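Section 12. Running the Open-Day Demonstration

This section applies to the Kosex hand-held gripper and the Moridard cabinet station when they are shown to visitors. It assumes that the station has been assembled and the gripper charged as set out in the earlier sections. Sites that hold a Teno license for public display must also keep the visitor log on page 56.

12.1 Before visitors arrive

1. Close the curtain around the station and check the clips along the top edge.
2. Place the cabinet inside the curtain with the drawer side toward the operator. Allow enough room for the drawer to open to its full length.
3. Set out the household items on the shelf above the drawer. Bottles stand upright and books stand with their spines toward the operator.
4. Empty the drawer and close it.
5. Switch on the gripper and wait for the steady tone. If the display shows code 763, switch off, wipe both markers with a dry cloth, and start again.
6. Open and close the fingers several times without load. Both pads should meet evenly along their length.

Note: Do not move the cabinet after the check in step 6. If it has been bumped, repeat the check.

12.2 Demonstrating the drawer task

The drawer task is the recommended opening item. It is easy to follow from a distance and takes little time to reset.

1. Ask visitors to stand behind the floor line. Groups larger than 17 should be divided.
2. Hold the gripper level with the drawer knob, fingers open.
3. Close the fingers on the knob and pull straight back at an even speed.
4. When the drawer reaches its full length, open the fingers and hold the gripper still for a moment so that visitors can see the release.
5. Place one item from the shelf in the drawer. The folded towel is suggested for the first run - it is forgiving of an uneven grip.
6. Return the item to the shelf and push the drawer shut with the fingers closed.

Caution: Do not pull the drawer at an angle. Side load on the knob can loosen the finger mounts.

Caution: Cups and other breakable items are to be handled by trained operators only.

12.3 Visitor participation

Visitors may try the gripper under supervision. One person at a time may enter the curtained area. Long sleeves should be rolled up, and bags left outside. The supervisor keeps one hand near the stop button throughout. Children may take part if an adult remains beside them.

Recordings made during visitor turns are saved to the Kobzar folder and are not mixed with training recordings. Select "Visitor" on the start screen before each turn.

12.4 Between groups

Put the shelf items back in their starting places, check the pads for dust, and leave the gripper on its stand with the power on. The next group may be admitted when the steady tone returns.

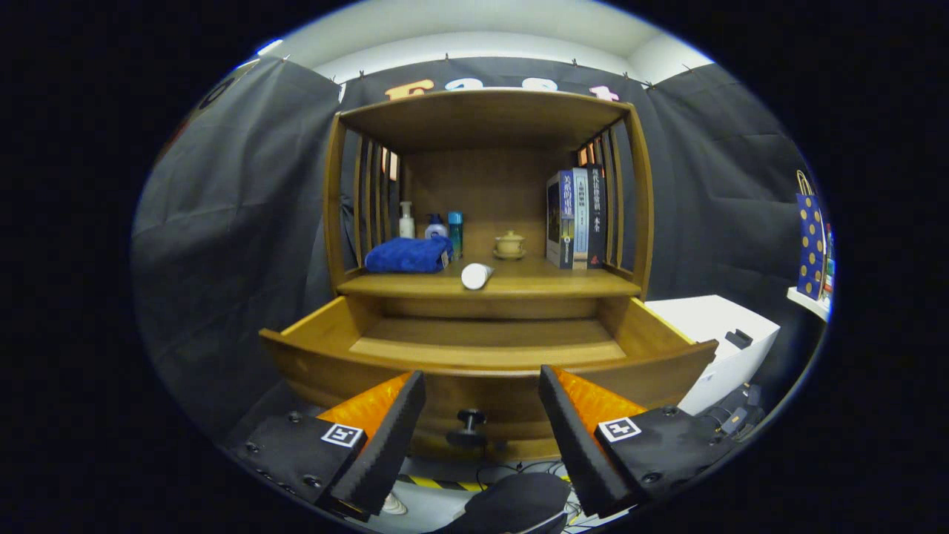

If the tone has not returned after one minute, follow the restart procedure in 12.1, step 5, before admitting anyone to the station.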